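Cable Routing Controller: Planning and Perception Software
Necati Şimşekoğlu and Umut Kurtuluş, Clututwood project

3. Software structure

The controller is split into 4 processes: camera drivers, perception, planner and arm interface. They exchange messages through Karaca, our small message layer. The wrist and overhead streams are stamped on arrival and matched in a buffer of 7 messages.
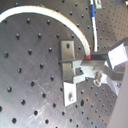
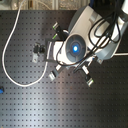
White cable on the breadboard, from the wrist camera (first) and from overhead (second).

The perception process fits a spline to the cable mask. The breadboard holes produced many false edges, so a grid filter runs before the fit. The planner samples up to 2000 candidate grasp poses along the spline and drops any that bring a finger too close to the fixture. A planning call is aborted after 700 ms and the arm holds its last pose.

Known issue: the spline sometimes reverses direction between updates. Umut's fix is in the Hadine branch and was not merged before April.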